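Home Syllabus Handouts Parts List Shop Hours Contact

Liko Shared Workshop – Building a Two-Arm Bench Robot
Handout 4: Wrist view, grip and handover

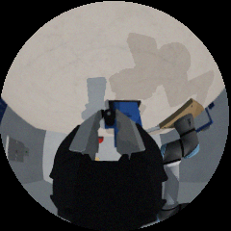 Do I need to finish the simulation before I bolt anything to the bench?

Finish the single-arm part first. The base plates can go down as soon as one arm reaches every taped mark in the simulator without a joint limit warning. The two-arm part can be done later, with the plates already in place, as long as you leave the slots loose enough to shift each plate by a finger's width.

1. Where we are

By now each group should have two arms assembled, wired and able to hold a pose. If your second arm still sags when you cut the speed, see Ronaldo Layug before you go on. It is usually the shoulder set screw. Handout 3 has the torque order for the shoulder and elbow.

This unit covers the wrist camera, closing the gripper on a part, and planning around the other arm. The simulator work takes one evening. The bench work takes two.

2. The wrist view

A wide lens mounted behind the gripper gives a round picture with black corners. The gripper body takes up a lot of it. Groups who have only used a camera on a stand find this awkward at first. Things to keep in mind:

- The fingertips should meet near the middle of the picture. If they sit well off to one side in your simulator, the camera mount offset is wrong. Fix it in the arm file and leave the lens settings alone.
- Straight walls and panel edges bend toward the rim. Do not measure anything out there.
- A part between the fingers is close to the lens, so a small shift of the part looks large.
- The other arm can come into view at the side. In our render it has dark gray segments with light blue rings at the elbow, so it stands out well against the gray walls.
- Shadows fall on the surface behind the work and can have blocky outlines of their own. A simple edge finder will pick them up as parts. Turn shadows off for the first run, then turn them back on and compare.

3. Closing on a part

The test part is a rectangular block. Set the gripper to close slowly and stop on current. Do not stop on position, as the printed blocks vary too much between batches.

On our servos the stop value is 490 in the config file. Start there. Groups using the older Rosser drivers will need a different value – Vasylyna Zinchenko keeps the sheet by the printer.

The wedge fingers touch near their tips. Grip too high and the block tips when the arm turns. Run the approach in the simulator, save it, and look at the saved path from the side before sending it to the arm.

4. Planning around the second arm

Both arms must be loaded in the planner, including when only one of them moves. Load whatever the second arm is holding too. A long block held at an angle reaches well past the gripper, and the planner knows nothing about it unless it is attached to the arm in the model.

Set the clearance to 12 mm for the simulator. On the bench we double it, and you may go wider if your base plates are not yet tight. Montserrat Bermúdez lost a wrist bracket in May with the clearance left at zero after a test, so check the number each time you load a file.

5. Bench work

Bring to the bench:

- your saved paths on a stick, named by group
- the 2 mm hex key (the workshop has only one, and it goes missing)
- safety glasses
- the blocks you printed, with any stringing trimmed off

Power up one arm at a time. Keep a hand on the stop switch until the first full path has run at low speed. Supply boxes are on the Gallotis shelf, top row. Return them with the leads coiled.

The log file stops at 4000 lines and then writes over itself. Copy it off before the second run if you want to keep the first.

6. To hand in

One page per group, on paper or by mail to Bohdana Zhuravel:

a) your camera mount offset, before and after correction
b) the current value you ended up with and the driver it belongs to
c) one path that the planner refused, and what you changed
d) a short note on anything that moved differently on the bench

Point c is the one most groups skip. A refused path is easy to get: put the second arm's elbow close to the work and ask for a straight line past it.

Stefaniia Sirko is at the Urkitz bench until 9 p.m. on workshop evenings for help with the arm files. Handout 5 covers passing a block from one gripper to the other, and you will need your corrected offset for both arms.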